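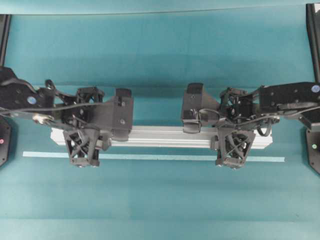

Posted by Nadiia Kovalchuk, Dec 23, 2022
Board: Shop Talk > Machines and Automation
Topic: Can two arms do the boring half of my job yet?

So I cut and prep aluminum extrusion for a small outfit that builds display racks, and the part that eats my day is the handling. Pick up a bar, line it up, turn it, set it in the jig, next bar. I keep looking at two-arm setups like this one, one gripper on each end of the bar, and thinking okay, that is literally what my hands do. We ran 1,919 pieces through the Cullinane job and I touched every single one of them (several times!).

Has anyone put something like this to work on a real bench? I don't need fast. I need it to not drop things.

--

trollow_dave wrote:

We looked hard at it at Trollow last January. Two arms on one stiff part is harder than it looks. If the arms disagree by a hair they fight each other through the bar, and either something slips or something faults out. One arm and a decent fence would do your job for a lot less grief.

--

benchrat50 wrote:

Disagree with Dave. One arm on a long profile means the far end sags or swings, and then you're building supports all over the table. Two grips and the thing stays level. I also like those fingers with the crossed struts in them. If they have some give, and I'd guess that's the idea, then a hair of disagreement doesn't matter so much.

--

trollow_dave wrote:

Give is great until you want the end of the bar to land in a stop. Then you're chasing slop. Ask me how I spent my winter.

--

Nadiia Kovalchuk wrote:

My tolerance at the jig is pretty generous, the stop does the real locating. I'd take a little slop. What bugs me more is the grooves — our profile is ridged down the whole length, and I've had plain hand clamps rock on it if I catch it wrong.

--

mopbucket wrote:

Wandering in from the household board. We have the same argument every month over there, except it's dishes. Everyone posts a machine folding one towel and then you ask about the second towel and it gets quiet. Is a metal bar easier? I would have thought so, it keeps its shape at least.

--

benchrat50 wrote:

Way easier, mop. A bar is the same bar every time. Laundry is a new problem every time you pick it up. I'd trust arms with Nadiia's rail years before I'd trust them with my shirts.

--

erkness_jo wrote:

Same bar every time until there's a burr on it, or some cutting oil. We tried a bought-in cell at Erkness and it did 247 out of 300 on the first batch. Sounds okay till you remember somebody has to stand there for the other 53, and that somebody was me.

--

Nadiia Kovalchuk wrote:

Ouch. Did it get better?

--

erkness_jo wrote:

Yes, once we wiped the parts first. So now I wipe parts. Make of that what you will.

--

trollow_dave wrote:

lol. That's the whole industry right there.

--

Nadiia Kovalchuk wrote:

Wiping I can live with, it beats lifting. I'm going to see if the Jolus people will let me send them a box of 50 offcuts to try on a bench setup, ridges and burrs and all. Jo, did yours complain more about the oil or the burrs?

--

erkness_jo wrote:

Oil, by a mile. Send them a few greasy ones.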